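Two-arm sock sorter, garage build, grasp problem at the cuff
Shared Builds > Arms and Grippers

joltberg_jr
Posted 13/11/2021
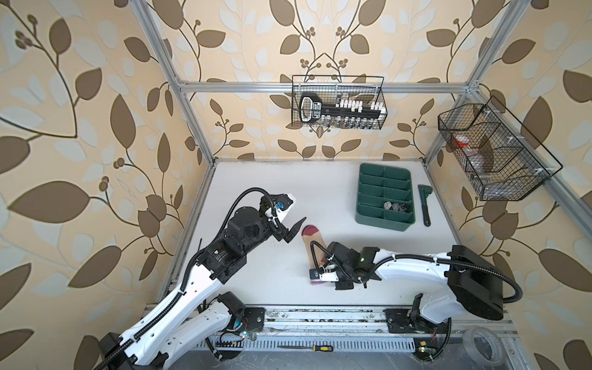

So the tray is in and both arms finally reach the same patch of table, which took me since August (re-drilling the mounting plates, don't ask). The plan is one sock per compartment, rolled. The right arm goes for the cuff end and the left one is supposed to take the toe. My trouble is long socks. The right gripper comes down flat and covers half the sock, so the wrist hides the part I want to look at! Out of 114 tries with long socks I got 32 decent rolls. Ankle socks are way better.

bilgin
Love the wallpaper, I'd never get that past my household. I'd come in steeper with the right arm. You've got that whole forearm lying low across the near side of the table and it's blocking you.

dotdale_shed
Disagree with bilgin. Steeper means the elbow goes up and then your hose loop starts tugging. I'd leave the pose alone and grab at the heel first, drag the sock over, then regrab at the cuff.

joltberg_jr
Heel first is a no from me, sorry. Tried it for a whole evening and the fabric bunches up every time. Steeper I can try. There's some slack in the hose.

kirnholm
Is that tray screwed down? Looks like it's sitting at an angle. If your drop positions are hard-coded that'll bite you before the grasp does.

joltberg_jr
Nope, it just sits there. I nudge it back when it wanders.

kirnholm
Well there's your next job, two strips of double-sided tape.

dotdale_shed
And move the wrench off the table before an arm finds it. I bent a finger that way.

bilgin
Try 14 degrees steeper to start and post the numbers. I still say it's the forearm.

joltberg_jr
Ok, tape tonight, then 14 degrees. Wrench is going back in the drawer.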